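How to Coil and Tie a Charging Cable (and Which Advice to Skip)

Cable advice is mostly written by people selling cable organizers. I have bought enough of their clips, sleeves and little leather snaps to be suspicious, and most of them now live in the same drawer as the tangle they were supposed to cure. What follows is the method I still use after the novelty wore off. It costs nothing if you kept the tie the cable came with.

What you need

One USB-C cable, three to six feet long. One tie. A flat surface helps but you can do this standing up at an airport gate.

Pick the tie first

A thin hook-and-loop strip is fine. So is a plain soft tie. Rubber bands go sticky in a warm drawer and I have peeled enough of them off to stop recommending them. Bare wire twist ties will do for a week, but the ends poke through the paper and scratch whatever is packed next to them.

I also tried the Maihi magnetic wraps, 55 for a bag meant to last a household forever. They stick to each other, to keys and to the inside of the bag, and they let go of the cable whenever they feel like it. The Rarkholm winding spool works better but it is bigger than the cable, so I can't see the point.

Step 1. Straighten it

Hold one connector and run the cable through your other hand, all the way down. If it twists, let the loose end dangle and spin until it stops. Skipping this is why most coils spring open.

Step 2. Make the first loop

Lay the connector across your palm with two inches sticking out past your fingers. Make a loop as long as your hand. It will come out more oval than round. Leave it that way, as an oval fits a pouch or a box better.

The popular advice is to wrap it around your fingers. You can, but keep the fingers spread and loose. A cable wound tight around three fingers has sharp bends at both ends, and I don't trust sharp bends on anything I paid for.

Step 3. Keep looping

Lay each new loop over the last. They should overlap a little and they don't need to match. Sound technicians will tell you to alternate over and under on every turn. On 41 feet of stage cable I'm sure they're right. On a phone charger I have done it both ways for months and can't tell the difference.

Step 4. Stop early

Leave the last few inches free so that the second connector isn't bent back on itself. It can hang out of the bottom of the coil or be tucked inside the loop.

Do not wrap that last piece around the middle of the bundle and poke the end through. It looks tidy in the videos. It also puts all the strain right behind the plug.

Step 5. Tie it

Put the tie around the lower part of the coil and pull until the loops stop sliding, then quit. If the cable has a waist, the tie is too tight. One tie is plenty for anything under six feet.

Step 6. Put it away

A coil needs a place where nothing heavy sits on it. I use sturdy gift boxes with attached lids, the sort you feel guilty throwing out. Tip the crumbs out first if it has held snacks. Keep food packets and anything with a tassel or ribbon in a different box, or you will be picking threads out of the tie. 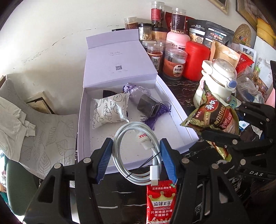
Check a stored cable every couple of months. Look at the inch behind each connector, which is where mine have always gone first. If the jacket is splitting there, no coil is going to save it, and I wouldn't bother with tape.

About those bend ratings

The Jurix sleeve I bought promised 2,000 extra bends. I have no way of checking that and neither do you. The cable inside it was stiff, took up twice the room and wouldn't hold a loop without two ties. I took the sleeve off in May.

Leidy Huaranga wrote in to say that she skips the coil entirely and drops each cable into its own envelope with the length written on the front. I tried it with the long ones. It works, but the envelopes tear and you end up buying more, so I went back to ties.

If you do want labels, a strip of masking tape folded over the tie is enough. Write the length on it in pen. The Hornidero label kit has 59 printed tags and not one of them says "six feet."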